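Nedden Dive Club Opens Registration for Spring Shore Dive Series

The Nedden Dive Club has opened registration for its spring series of guided shore dives, which will begin in March and continue on alternate Sunday mornings. The series is open to certified divers from outside the club as well as to current members.

Four sites are on the schedule. The first two, Gittins Cove and the north side of Brenetti Point, are suited to divers with limited cold-water experience. The remaining sites are deeper and require an advanced certification. Groups will be limited to two divers per guide at the deeper sites, and check-in closes at 7:30 a.m.

Hywel Foulkes, who coordinates the club's dive program, said the order of the sites had been changed from last year. "Gittins Cove has an easy entry and a sand bottom, and we want people to get their weighting right there before they move on to the kelp," Foulkes said.

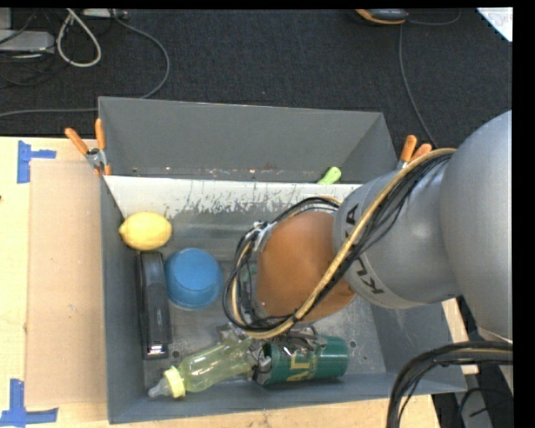
A robot arm reaches into a gray bin on a tabletop.

Participants must bring a certification card, a surface marker and a cutting tool. Tanks and weights may be reserved through the club until the Friday before each dive. Exposure suits are not provided - divers should arrange rentals in advance.

The club has also issued an updated edition of its printed site guide. The new edition runs to 193 pages and covers 19 entry points along the Nedden shoreline, with revised parking information and depth charts for each. It was compiled by Ieuan Craddock, a longtime member, and replaces the edition that went out of print last fall. Copies will be available at check-in and at the club office.

Dives may be canceled on the morning of the event if surf conditions are unsafe. Notices will be posted on the club website by 6 a.m., and registered divers will be moved to the next open date at no charge.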